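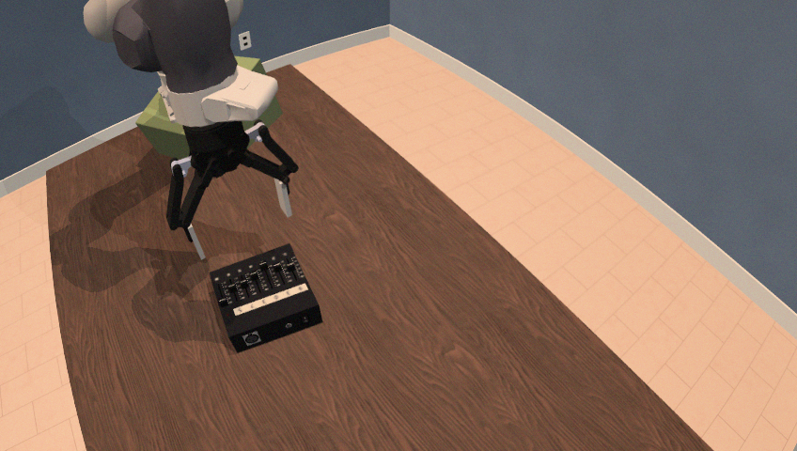
Setting Levels on a Small Mixer

A small mixing console looks like it was designed by someone paid by the knob. You can ignore most of them. If you're recording talk, a neighborhood podcast or your uncle's complete theory of lawn care, you need one good level per microphone and the restraint to leave it alone afterward.

Before you plug in

Turn every gain knob all the way down and pull the main output down too. Set the EQ knobs to the middle. Switch the mixer on first and the speakers last. Do it the other way around and you get a thump that will wake anyone who was enjoying your last episode.

Setting the gain

1. Put the microphone where it will really live, a hand's width from the mouth.

2. Set the channel and main levels to the zero mark, often printed as 0 or U.

3. Have your guest talk the way they plan to talk. "Testing, testing" is no help. Ask about their landlord.

4. Bring the gain up slowly until the meter sits near zero, with louder words poking a little above it.

5. Ask for a laugh. If the clip light comes on, back off and try again. Everyone laughs louder than they think.

Cleaning up the low end

If your mixer has a low-cut switch, press it for voices. It takes out rumble from trucks, table bumps and the refrigerator you forgot to unplug. (Plug it back in. I lost 3 pounds of shrimp in July.)

Boxy voices usually improve with a small cut somewhere between 200 and 500 Hz. Harsh ones often calm down with a small cut near 3,000 Hz. Small means small – if you can hear it from the kitchen, put half of it back.

Posted by Hammad Chaudhry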